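Serkden Home
@serkdenhome
July 17, 2025

1/ Doing the living room floor this week. It is the room where everything ends up on the tiles, so I am writing down how I go about it in case it is useful to anyone else with a hard floor and not enough cupboards.

2/ The tiles are big and cream, with a bit of a shine. They went down in February. They are easy to mop and they show every crumb. With carpet I could leave things a lot longer.

3/ First job is anything soft. Covers, cloths, bags, whatever has been dropped or has slid off the furniture. It all gets picked up and given a shake before I decide where it goes. I don't sort as I pick up, it takes twice as long.

4/ Check the labels before washing. I put a grey cover through at 60 once without looking and it came out a size for a smaller chair.

5/ Second job is cables. I have one power strip in the middle of the room and it collects leads the way a drawer collects batteries. Unplug what isn't used, coil it, put it in the box. The box is a Zokow one, 20 litres, with a lid. A bigger one would just get filled.

6/ Third job is the things that stand on the floor. Stools, the pole with the round base, the small table. Stools go up on the sofa while I mop. The rest I slide over one tile and slide back after.

7/ The living room, floor and brown armchair:
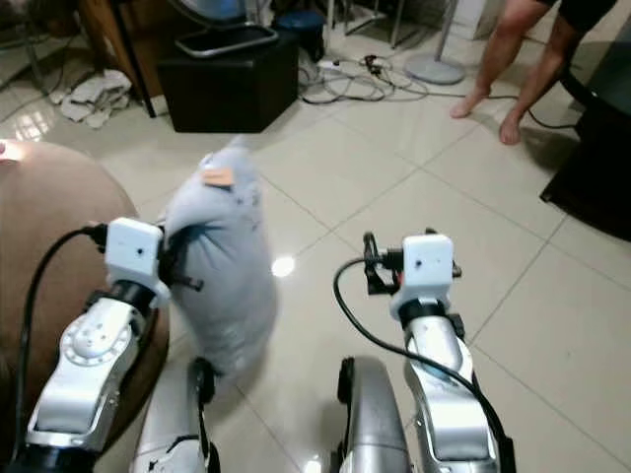
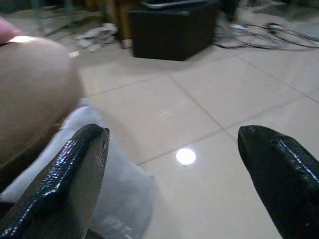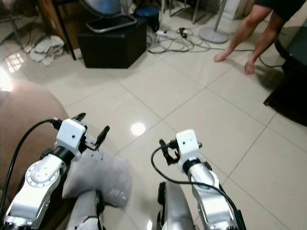
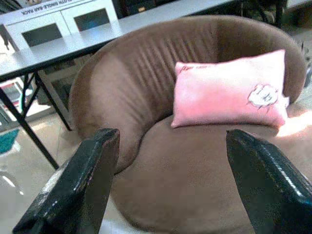 8/ Somebody asked me last time what I use on the tiles. Warm water and a small squirt of washing-up liquid, wrung out well. I tried the Saliba floor cleaner and didn't get on with it, it left marks I could see whenever the sun came in. The grout gets an old toothbrush twice a year.

9/ Velvety chairs are a different matter. No water unless there is a stain. I use the soft brush on the hoover and go along the pleats from top to bottom, then do the seat last, as the dust from the back falls on to it. It takes ten minutes if you don't rush the pleats.

10/ The armchair cost 166 in the Mornach sale and the delivery was on top of that. It is a good chair. My one complaint is that the fabric looks a different colour depending on which way you have brushed it, so do the whole seat in one direction or it looks patchy.

11/ Cushions — I wash the cover and air the inside. Anything with a print on it goes in inside out on a cool wash. The fluffy sort should not go in the dryer. They come out flat and stay flat.

12/ Sun is worth thinking about as well. A pale pink will fade if it sits in the same bright spot all summer. I turn mine round when I remember, so not often.

13/ Order for the mopping: far corner first, then along the sofa, then back towards the door. Leave the windows open. I stay off it until the shine is even, and everyone else walks across it in bare feet anyway.

14/ Still to do is the underneath of the sofa, and I need a longer brush for that. Will post the hallway when I get to it — that one is mostly shoes.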